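Progress Report to the Drellonell Fund
Second period, submitted 21st April
Shared Kitchens in Older Buildings

The first report promised that by now the Botley Street building would have a working tenants' kitchen on every floor. It has one on most of them, and the third floor has a very nice room with a sink. We would like to take the good news first, as the Fund's template suggests, and then get to the third floor.

Rewiring is finished in the east half. The old circuits dated from a time when a kitchen was expected to run one light bulb and a radio, and the electricians from Skoloritz were polite about it in person and less so in the written estimate. The new panels passed inspection on the second try. The first try failed over a missing label, which cost us a week and one adhesive label.

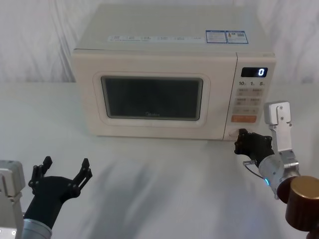
Tenant Services Department, Botley Street Housing Association

Money. We have spent 40 percent of the grant, against a plan that had us well past half. This looks like thrift and is mostly late invoices. The plumbing bill for the second floor has not arrived, though we have asked for it twice, an odd position for a customer to be in. We have set the amount aside and ask the Fund not to read the balance as a surplus. The appliance line is on budget. The furniture line is over, as the chairs we priced in November were discontinued and the ones that replaced them are the same chair with a new name and a higher price.

Use of the kitchens. Of the 31 households in the east half, most now have a key to a shared kitchen and a shelf in it. The shelf assignments took longer than the plumbing. We drew up a chart, the chart was fair, and it lasted until the first weekend. Tenants have since made their own arrangement, which we do not fully understand and have been advised to leave alone. Complaints about shelves have stopped. Complaints about fish have begun.

The Thursday supper, listed in our application as "a community meal activity," has run 7 times. It started with soup for whoever turned up. The Đoàn bakery on the corner sends over its unsold rolls, and the supper now has a starting time, because people were arriving earlier each week to get the ones with seeds.

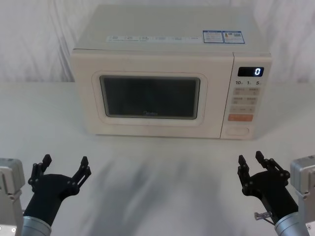
A Midea microwave oven, door at left and controls at right.

Third floor. The hood vent was ordered to fit a drawing of the room. The room does not fit the drawing. The outside wall leans in as it goes up, by an amount that is charming in a hallway and a problem behind a stove. Skoloritz has offered a shorter duct with a bend in it, and the city has to approve the bend. Our application is in. The office handling it says six weeks, and said so last month as well. Until then the third floor cooks on the second, and the second has been more gracious about this than we had any right to expect.

Changes we are asking for. We would like to move the leftover sum from the signage line to the furniture line. The signage was meant to explain how to sort garbage in the shared kitchens. Tenants on the first floor made their own sign, in marker, in four languages, and it is blunter than anything we would have been allowed to print. It works.

We also ask for a 6-week extension on the first stage, to match the city's estimate. If the city's estimate moves, we will write again.

Next period. Work in the west half starts with the basement drains. The survey there is done and describes them as "serviceable with reservations." The full survey is attached, along with the inspection certificate for the east panels and the revised budget. Receipts for the chairs are in the second envelope.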